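July 23, 2026

Continued with the two-arm cell in simulation. Main subject today: the planner for the left arm, and why it refuses approach poses which look fine by eye.

Yesterday evening I left a batch of 700 planning queries running, all of them top-down approaches to the table from the same home position. This morning 588 were solved. The other 112 all ended with "goal in collision", so the search did not even start for them. It was good news for me, as I had feared a problem with the sampler and this is much simpler to look at.

I plotted the failed goals over the table. They make a band on the far half, on the side towards the second arm. My first idea was that the second arm is in the way, but in the batch its joints were fixed at the parked position and the distance is large enough. So I switched on the collision pair output in Kekura (flag is `--report-pairs`, it is missing from the wiki, I will add it). The pair was nearly always the same: left forearm against `post_padding`.

The padding is a box which Lenni Räsänen put around the vertical post in March, when we still had the old mount. It was never changed after the new mount came. The box is now much wider than the post itself, and it also reaches forward over the far edge of the table. I did not see it because the padding is in the planning scene only and the renderer does not draw it. I lost almost the whole morning to this.

Changes made:

- `post_padding` replaced with a cylinder, radius from the CAD file plus the normal safety margin
- planning scene now exported with all padding objects visible as an option, off by default
- joint limits not touched
- world file saved under a new name, old one kept for comparison

After this I ran the same 700 queries with the same seed. Result: 674 solved. I then sent the left arm to a low pose over the table by hand, to check forearm clearance and that the gripper comes down with its fingers pointing at the wood.

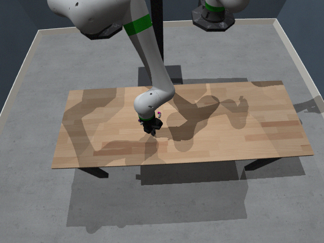
Does the padding change make the planner slower?
Planning time is the same as before, because a cylinder is as cheap for the checker as a box and the number of objects in the scene did not grow.

The 26 queries which still fail are of another kind. There the goal is free, but the planner stops at the time limit. I took one of them and repeated it 100 times with different seeds, and every run failed. So it is not bad luck with sampling. I suspect the wrist: for these goals the inverse kinematics gives a solution where the last joints are turned almost to the limit, and the path from home must then go through a very narrow region. If I flip the wrist in the seed state by hand, the same goal is solved at once. I tried this for two goals only, so it is too early to write it as a fact.

Possible way: ask for several IK solutions per goal and give all of them to the planner as a goal set. The Cherkaoui wrapper supports it, but our own interface takes only the first one and throws the others away. The place is in `goal_adapter.py`, function `to_joint_goal`. Not a big change, but the tests for it are old and two of them are already marked as skipped.

For tomorrow:

- goal set instead of single goal, first for left arm only
- un-skip the two tests or write them again
- ask Lenni if the padding on the Fukberg cell comes from the same March file
- second arm: repeat the batch with the roles changed, left arm parked

Log files are in the shared folder under `planner/left/post_cylinder`.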